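Otter pup at Pollberg takes to the water

The young otter born at Pollberg Wildlife Park in February has started swimming on her own, and visitors have been lining up at the lower pool to watch her.

She has been named Rerora, after the creek that runs behind the enclosure. The name was picked by park members, who sent in 1,627 votes. Rerora got 927 of them. The runner-up was Pebble.

Otter pups do not know how to swim when they are born, and most of them dislike it at first. Her mother began by carrying her to the edge by the scruff and dropping her in the shallow end. For a couple of weeks Rerora climbed straight back out and yelled. Keeper Raimonds Sepp says you could hear her from the parking lot.

Now she goes in without being pushed. She can stay under for up to 20 seconds, and she has learned to roll over and float with a stick on her belly. She drops the stick a lot. When she does, she dives for it, comes up with a different one, and seems just as happy.

She weighs 131 ounces, a good weight for her age. She eats chopped trout four times a day and still tries to take her mother's share. Her father, Clostommont, came to us from another park three years ago. He keeps to the upper pool for now and will be let in with the family once the pup is a little bigger.

The best times to see her are the morning feeding at 10:30 and the last hour before closing. In the middle of the day she sleeps in the den with her mother, and there is not much to look at except a tail.

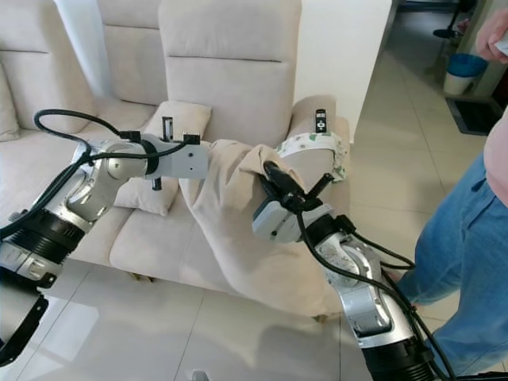

Please do not throw sticks, coins or food into the pool. The keepers give her plenty to play with, and coins can make her very sick. Tapping on the glass wakes her up, so we ask parents to keep an eye on small hands.

The Thammasiri Trail past the otters is open again after the repaving, and strollers can use it all the way to the bird house. Members get in an hour early through the end of the month. So far 189 people have signed up for the keeper talk, and there are still places left. Call the front desk to add your name.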